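Ticket 2852: Weiße Arbeitsfläche, Kleinteile und Tuch
Bereich: Werkstatt Brulska, Tisch an der grauen Wand
Priorität: niedrig (vom Melder auf »hoch« gesetzt, vom Support zurückgesetzt, vom Melder erneut auf »hoch« gesetzt)
Status: offen

Problembeschreibung
Beim Abwischen des Tisches nach Anleitung »Wimlow Flächenpflege«, Abschnitt 7, bleiben Streifen liegen. Gemeint sind ausdrücklich keine Wischstreifen, sondern die kleinen durchscheinenden Plättchen, die sich auf Weiß ungefähr so gut abheben wie Salz im Schnee. Wer mit dem Tuch darüberfährt, hat danach entweder einen sauberen Tisch oder ein Tuch mit Inhalt. Die Anleitung kennt nur den ersten Fall.

Erwartetes Verhalten: Plättchen auf dem grünen Untersatz, Tuch gefaltet daneben.
Tatsächliches Verhalten: Plättchen überall, Tuch in einer Form, für die es im Handbuch keinen Begriff gibt.

Schritt 1: Bestand aufnehmen
Vor dem Wischen Lage der Plättchen festhalten. Die Tischmitte ist ihr bevorzugtes Siedlungsgebiet, das Tuch liegt links in dicken Lagen über dem Rand des hellgrünen Untersatzes.

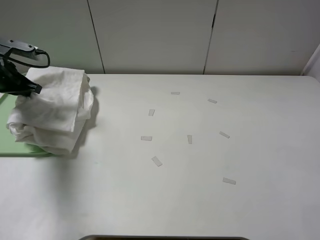 Schritt 2: Tuch ausschütteln
Über dem Untersatz, nicht über dem Fußboden. Der Boden ist hell gesprenkelt und gibt nichts zurück. Ein Packen Plättchen enthält 1.000 Stück, der Schwund lag im letzten Monat bei 85, und kein einziges wurde je wiedergefunden.

Schritt 3: Falten
Einmal längs, einmal quer. Rückmeldung des Melders: »Habe gefaltet. Sieht aus wie vorher.« Antwort Support: Bitte Kante auf Kante legen. Rückmeldung: »Welche Kante?« Diese Frage wurde an Vashisht weitergeleitet, von wo das Tuch geliefert wurde. Eine Antwort steht aus.

Schritt 4: Gegenprobe
Rund um das Tuch nachsehen, auch dicht an den Falten. Erfahrungsgemäß liegt gerade dort noch etwas.

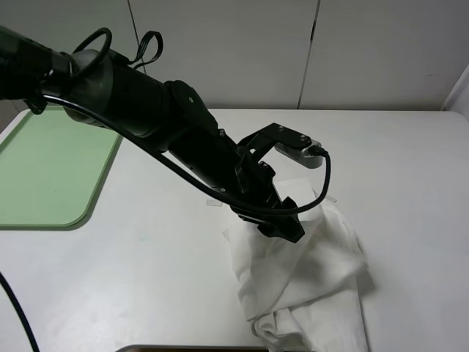

Anlage zu Schritt 4: Tuch in losen Falten, ein helles Plättchen gleich links davon, ein weiteres nahe der Oberkante, links der grüne Untersatz.

Nachtrag 22.10.21
Der Melder schlägt vor, dunkle Plättchen zu bestellen. Jitoria führt sie in Anthrazit, allerdings erst ab Dezember. Der Support schlägt vor, bis dahin die Plättchen vor dem Wischen einzusammeln. Der Melder hält das für eine Umgehungslösung und bittet, das Ticket offen zu lassen.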